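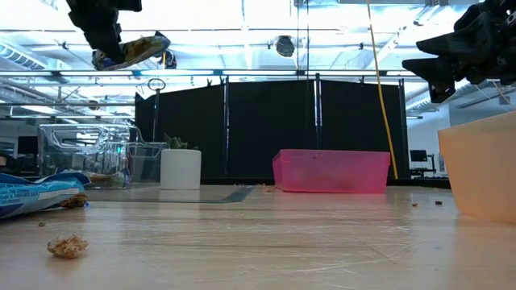

The two-gripper sorting cell at Droltent's Altoldale shop, with a wrapper held in the left gripper. Bins are clear, pink and orange.

Keeping crumbs out of the fingers

June 4, 2021

The sorting cell at Droltent's shop in Altoldale handles snack packaging, which means it handles food as well. Wrappers shed what is left in them. Granola breaks up on the tabletop, and pieces end up under bins and along the rims. The maintenance schedule for the cell is built around that fact, and most of the work on it is cleaning and checking.

The cell has 2 arms, each with a black two-finger gripper, working from opposite sides of one table. Control software is a package called Flester, which logs every grasp and the finger position at closure. The grippers were fitted in December by Naidoo, the integrator, which also wrote the service sheet. Droltent has since changed a good part of it.

The original sheet called for a finger inspection every 2000 cycles. In practice the fingertips needed attention much sooner. Oil and sugar from the packaging leave a film on the contact faces, and a thin wrapper begins to slide in the grip well before the film is easy to see. The interval is now 200 cycles. The operator parks both arms, locks out the drives, wipes the contact faces with a lint-free cloth and isopropyl alcohol, and checks the gap between the fingers with a feeler gauge. The full job takes less time than a bin change.

Finger zero is checked at the same stop. Each gripper is closed on nothing and the reported position compared with the stored value. If the difference is outside tolerance, the joint is brushed out and the check repeated. Only after a second failure is the zero reset. Resetting first was the old habit, and it hid packed crumbs in the linkage for nearly a month.

Bins are the other regular source of faults. They are translucent plastic, light enough to move when a finger touches a rim. A shifted bin does not stop the cell, but drops start landing on the table. Bin positions are taught with the bins empty and checked against a paper template at the start of each shift. Scratches in the table surface are left alone unless one catches a fingernail.

Reflections took longer to deal with. The tabletop is glossy, and the overhead strip lights show in it. Black fabric panels on metal poles now stand behind the table to give a plain background. The camera exposure is fixed, and the reference picture is retaken after any change to the lights.

Naidoo's sheet lists 32 fasteners per gripper for a torque check. Droltent marks each one with paint pen after tightening, so a turned head can be spotted during the wipe-down. Spare fingers are kept in matched pairs and replaced in matched pairs, and the Flester cycle counter is cleared when the new set goes on.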